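Tabletop

From Gratdale Encyclopedia of the Household

A tabletop is the flat upper part of a table, carried by legs, a pedestal, trestles or a frame. The term is also used in the furniture trade for a top sold without a base, and in retail for the class of goods laid on a table for a meal, such as crockery, glassware and cutlery. This article deals with the tabletop as a part of furniture.

Contents
1 Terminology
2 History
3 Construction
4 Materials
5 Shape and size
6 Colour and finish
7 Care and repair
8 See also

Terminology

In joinery the tabletop is usually called simply the top. The band of timber beneath it, joining the legs, is the apron or skirt. The distance by which the top projects past the apron is the overhang. A leaf is a section that can be added, folded or slid out to enlarge the top, and a top with a leaf hinged at the side is a drop-leaf. The worked profile along the outside is the edge, which may be square, bevelled, rounded over or moulded.

A worktop, called a benchtop in Australia and New Zealand, is generally fixed to cabinets or a wall and is treated separately.

History

Early European dining tables were often loose boards set on trestles and taken down after the meal. The word "board" in expressions such as "bed and board" comes from this use. Tables with a fixed top became more common in larger houses from the sixteenth century, along with the draw-leaf table, in which leaves slide out from beneath the main top.

Round and oval tops with falling leaves were widespread by the late seventeenth century. They were carried on gatelegs, which swing out to support the raised leaf and fold back when it is lowered. Mahogany, available in wide boards, later allowed large tops with few joins, and extending tables with a winding screw mechanism came into use during the nineteenth century.

Factory production brought thinner tops, first in veneered board and then in plastic laminate. The Hirkberg works, which opened in 1924 as a maker of school desks, was typical of the smaller firms that moved between the two. Its early tops were solid beech, glued up from narrow boards. After the war it turned to veneered blockboard, and in its last decades it made laminated tops almost exclusively, mainly for canteens and classrooms. Its catalogue listed 935 combinations of size, edge and surface in the year before the works closed.

Construction

A solid timber top is normally made of several boards joined along their edges. The joint may be plain glued, or strengthened with dowels, biscuits or a loose tongue. Makers differ on whether the growth rings of neighbouring boards should face the same way or alternate. Alternating them tends to spread any cupping into small ripples, while keeping them the same way produces one broad curve that can be held down by the frame.

Timber swells and shrinks across the grain with changes in humidity, and very little along it. A wide top fixed rigidly to its frame may split in a dry season. For this reason solid tops are held with slotted screws, wooden buttons or metal clips, all of which grip the top firmly against the apron and still let it move sideways. A breadboard end is a narrow piece fitted across the end grain to keep the top flat. It is usually glued only at its centre, and its ends may stand slightly proud of the top, or fall slightly short, at different times of the year.

Panel products move far less and can be screwed directly to a frame. Their edges are covered with solid lipping, veneer or plastic edging. A balancing layer is commonly applied to the underside, as a panel faced on one side only is liable to bow.

Materials

Solid hardwood remains the usual choice for better dining tables. Oak, ash, beech, maple and walnut are used widely, and in Australia also blackwood, jarrah and Tasmanian oak. Pine is cheaper and dents easily.

Veneered tops have a thin sheet of decorative timber bonded to plywood, particleboard or fibreboard. They may be sanded lightly during refinishing, but repeated sanding will cut through to the core.

High-pressure laminate is made from layers of resin-impregnated paper. It resists most household stains and moderate heat. Other materials include stone, glass, stainless steel, linoleum, ceramic tile and cast resin. Stone and glass tops are heavy for their size and are often left unfixed, resting on pads.

Shape and size

Rectangular tops are the most common, as they fit against walls and can be pushed together. Round tops seat people evenly and suit small rooms, although the middle becomes hard to reach as the diameter grows. The Pacheco pattern, a rectangle with gently bowed long sides, was introduced for dining rooms in which people at one end wished to see those at the other. The Skastano pattern has 2 clipped corners and was intended for narrow kitchens.

Colour and finish

Clear finishes include oil, wax, shellac, lacquer and polyurethane varnish. Oil is easily renewed but gives limited protection against water. Shellac is damaged by alcohol and heat. Painted tops are found mostly on kitchen and children's tables.
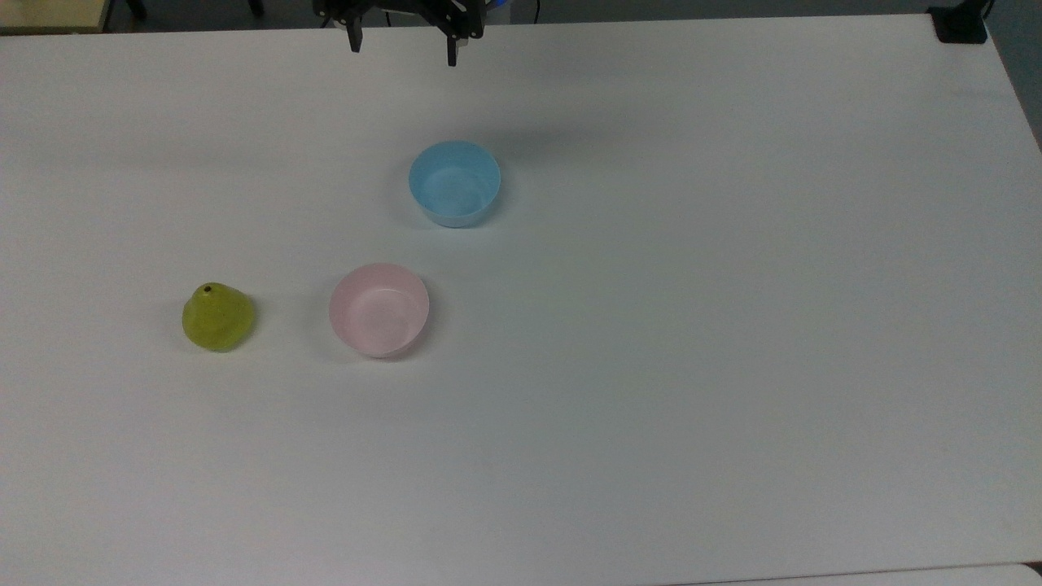
Gloss is a separate matter from colour. A high-gloss top reflects lamps and windows and shows fine scratches, particularly when dark. Matte surfaces reduce glare and are often preferred for desks and drafting tables, though some hold finger marks and need more frequent wiping. Textured laminates hide wear well but are less comfortable to write on.

Care and repair

Most tops can be cleaned with a damp cloth and a little mild detergent, then dried. Abrasive powders dull laminate and lacquer permanently. Pale rings on a lacquered or shellacked top are generally caused by moisture in the finish and may fade without treatment. Dark rings usually mean that water has reached the timber.

Shallow dents in bare solid wood can often be raised with a damp cloth and a warm iron. Chipped laminate cannot be sanded, and is filled with coloured paste or replaced as a whole sheet.

See also

Apron (furniture)
Benchtop
Gateleg table
Trestle

Page last edited 2 November 2025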